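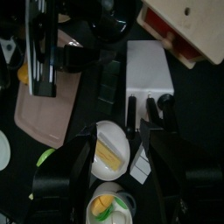

Coming in over the cake plate, as the gripper sees it.

Kitchen table tips for teaching an arm by hand

I've been teaching robot arms to do kitchen chores for long enough that my family has stopped asking what I'm doing in there, and people keep writing to ask how I set things up. So these are my own habits. Take what you like.

Start with one object and one move. I know, you want it to clear the whole table on the first evening (so did I!), but a plate going from one spot to another is plenty. I record 40 runs of that before I add a second thing. My cake plate job took 300 before I was happy with it, and I threw out 141 of those.

Use a dark, matte top if you can. Pale plates and cups show up beautifully against it. The catch is that dark things sink right in - the stack of green blocks beside the white block with the black handles is easy to miss in the wrist view, and black pots are no fun either. If a job is all about a dark object, I put a light tray or a towel under it and save myself the squinting.

Leave finger room. The fingers look huge from the wrist, and the left one will happily hide the rim you're trying to grab. Come in slowly, stop, check the other camera, then close. And keep the cup a little farther from the plate than you think you need. Mine are usually too close and I pay for it.

When you're guiding the arm by hand, hold it above the wrist and stay loose. Carmela Carbone taught me that one. I used to grip it like a stuck jar lid, and every wobble of mine ended up in the recording. By remote, turn the speed down to where it feels silly. I still use the old Zivier controller for this, with a strip of tape on the grip button so my thumb finds it.

Clutter is fine once the basic move works. I pile on trays, racks, boxes, whatever's in reach, and shift it all a bit between runs. If everything sits in the same spot each time, the arm learns the spot and then gets lost the minute you bump the table. Ask me how I know.

Don't keep the bad runs "just in case." Delete them the same day, while you remember which ones had your elbow hitting the table. I let them build up until May one year and had 1,558 clips to sort. Never again!

Last thing - wipe the finger pads before you start. A dab of dish soap on a damp cloth, then let them dry all the way. Slippery pads will have you blaming your own hands for an hour.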